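Losel tabletop handling work, progress report to the program office
Period ending June. Prepared by the evaluation side of the project.
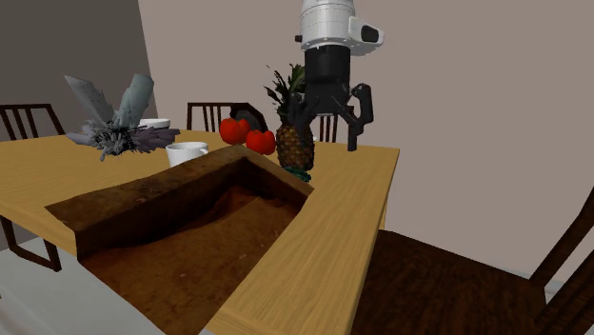 The short version is that the numbers went up and I trust them less than I did in the last report. The grant asked us to do two things: get the arm to handle mixed household and produce items on a cluttered table, and write a set of test rules that other groups could pick up and follow. The first is going fine on paper. The second is where most of this report goes.

Status against the plan

The Kuser controller reached 85 percent on the produce set in simulation. The target for this period was 70. That result is real in the sense that the logs support it and anyone with access can rerun it. I would ask the office not to quote it anywhere yet.

When we changed the rule for what counts as a completed pick, the same controller on the same scenes dropped to 70. Nothing about the software was different. The old rule counted a pick as good once the object left the surface. The new one wants it held clear, moved to the goal and let go without knocking into anything else. Most people reading a success rate would assume the second rule was in force all along. It wasn't, and our last two reports used the loose one. Please read those figures with that in mind.

The draft rules

Version 2 of the draft has 8 rules, down from 30. The longer version came out of the Getero checklist, which was written for bin picking and has pages on conveyor speed and box labels that do nothing for us. We tried to follow all of it for a month. People ticked boxes for things they hadn't checked, and I include myself.

The ones I would defend:

Define success before the run, in writing, and keep the definition in the same folder as the results.
Report every attempt. A run that is stopped early counts as a failure unless the simulator itself crashed.
Contact with any object other than the target is logged, even if nothing falls over.
Fix the list of scenes before tuning starts, and hold some back.
Say plainly whether a number comes from simulation or hardware, in the same sentence as the number.

The other three deal with speed limits near people, restart after a stop, and version numbers. They are copied more or less straight from site rules and I have no strong feelings about them, except that the restart rule needs a better sentence than the one it has.

Where I have doubts

Contact logging sounds strict and may not be. Leaves are the trouble. A pineapple crown spreads wide and stiff in the model, and the collision shape behind it is much simpler than what gets drawn. A finger can pass through drawn leaf without the log showing a thing. We have no agreed way to score that. One camp wants to ignore it since real leaves bend. I think a rule that ignores it will flatter every gripper that is tested under it.

Loose soil has the same problem. It looks convincing and behaves as one solid shape. Any claim about working near or in soil should wait for hardware, and I have taken such a claim out of the summary slide.

I am also not convinced that a shared set of rules will be followed by anyone who isn't paid to follow it. The team at Hứa read the draft and sent back polite comments, mostly on wording. They have not run it. Until a second group does, what we have is a house style - a decent one, but the proposal promised more.

Spending and next period

Staff time is on plan. Compute is over, mainly from rerunning old scenes under the new success rule. I don't expect to need extra money, provided the hardware trials stay at 30 runs per item.

Before the next report we intend to rescore the earlier results, settle the leaf question one way or the other, and get Hứa to run at least part of the draft on their own equipment. If that last item slips again, I would suggest the office hold back the publication milestone.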